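Washing-up lessons: can a school robot club teach anything but patience?

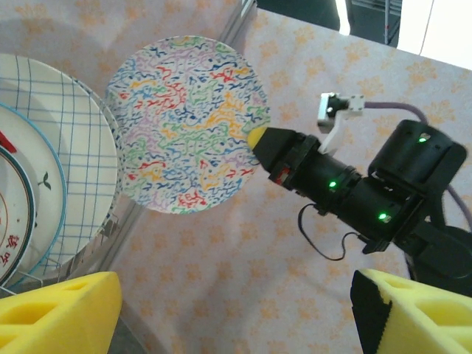 One parent, waiting for the end of the Clornero session, wondered aloud whether her son would be putting plates away at home by Christmas, as he had never shown any sign of it before. She was told that the machine was the one being taught. She did not look reassured.

I had some sympathy. The after-school club at Clornero has given itself a task that most families finish between the pudding and the news. The arm, which the students call Amero, has to deal with plates and a dish rack on a table with a flowery pink cloth. For the spring term that has been the whole of the syllabus.

The case for it is easily made. Students steer the arm by hand, record what it does, and use the recordings to train a program that should later manage alone. The club set itself a target of 1000 recordings before the summer. When I visited they had 356, and a spreadsheet explaining why a good many of those might have to be thrown out. Somebody had changed the order of the steps in April and not told the rest.

My doubts are about what the students take away from it. Much of the afternoon goes on repeating a small movement, and the repeating is shared out by rota. Two of them clearly understood the training software. The others drove the arm, wrote in the log and waited for their turn. When I asked one boy what the program would do with a plate it had never met, he said he supposed it would have a go.

That is a fair answer, and better than the one in the brochure. Gadov, the firm that sells the course materials, promises "industry-ready problem solvers" after two terms. I would like to know which industry. The plates on the table were at least an awkward lot, one of them covered all over in coloured squiggles, and choosing a mixed set was the students' own idea.

The Mbeki Cup, where the club hopes to enter, gives points for speed and takes them off for drops. It gives nothing for the log, although the log was the best thing I saw all afternoon – blunt, badly spelt and full of crossed-out guesses about why a grip had failed. A girl in her first year had written half a page on the yellow fingertip and where it ought to touch the rim.

If the school wants to keep the club going, it might start by asking for more pages like that and fewer recordings. The next session is after half-term, and the rota is already up.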